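Speaker notes - Stodthorpe evening talk, Friday, 7.30 start

Working title: Does a red room really make you hungry?

Slide 1. Title only. Wait for the door to stop banging.

Thank Ye-seo Kwon for the invitation. Say that I sell paint for a living, so I have every reason to want all of this to be true. That buys a bit of trust before I start pulling things apart.

Slide 2. Three claims I hear every week at the trade counter. Red makes people eat more. Blue makes people calm. Yellow makes babies cry. Ask for hands up on each. Don't comment on the hands, just move on.

Then ask: who told you? Leave a proper pause. Usually somebody says a magazine, somebody says a course they went on, and one person says "it's just known". The last one is my favourite and I should try not to look too pleased.

Slide 3. Where the baby claim comes from. I spent most of a winter looking. I found articles quoting articles, and a book that quoted a talk. I never found a baby. If anyone in the room has the original study, I would like to see it, and I mean that. Taras Holovko has been asking on my behalf for years and he hasn't got anywhere either.

Slide 4. The Kiver café story. Tell it slowly, it's the best bit.

Owner of a café called Kiver repaints the whole place, cream to dark red. Takings go up. Decorator puts it on his website: colour boosts appetite. Good story. I repeated it myself for two years.

Then I went and talked to the owner. The same month they repainted, they also put in new chairs, changed the menu, started opening on Friday evenings and got a sign you could read from the road. So which of those did it? She didn't know. She thought the sign. The decorator hadn't asked.

Point to make: if you change five things and only one of them is your trade, you'll give your trade the credit. I do it too.

Slide 5. "But there are studies." Yes, there are. Be fair here. Some people have found small effects of colour on mood, in particular rooms, over a short time. Things to ask of any study someone waves at you:

How long were people in the room? Twenty minutes in a booth tells you very little about a dining room you've lived with for ten years.

Was it a painted wall or a coloured card? A surprising amount of this was done with cards.

Was it the same brightness? A dark red against a pale blue is a test of dark against light as much as anything.

Who paid for it? I don't say that means it's wrong. Just ask.

Slide 6. The Samarakoon survey. This is the one that gets sent to me most. 3166 people asked which colour they find "most relaxing", and blue won. Fine. But asking people which colour is relaxing isn't the same as finding out whether it relaxes them. I'd tell you blue as well, and my own bedroom is brown.

Slide 7. Rooms on screen.
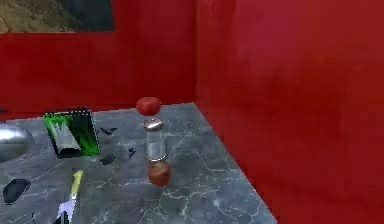 So when a client from Kamberg tells me they couldn't live with red, I ask which red, in what light, and next to what. North-facing with one small window is a different job from a kitchen with sun until teatime. Texture matters, floor matters, and the lamp matters more than anyone wants to hear after they've paid for 27 sample pots. (They were real pots. I carried them.)

If there's time: the story of the landlord who wanted "calming green" in a stairwell with no bulb in it. Skip if we're past 8.15.

Slide 8. What I tell customers now. Paint a big board and move it round the room for a week. Look at it at breakfast and again with the lights on. If you like it, buy it. If the tin says it will improve your sleep, ask for the evidence - and if I'm the one who wrote the tin, ask me twice.

Questions. Somebody will bring up pink prison cells. Answer: early reports were keen, later ones much less so, and I wouldn't paint a spare room on the strength of it.

Leave colour cards by the door. Collect the extension lead.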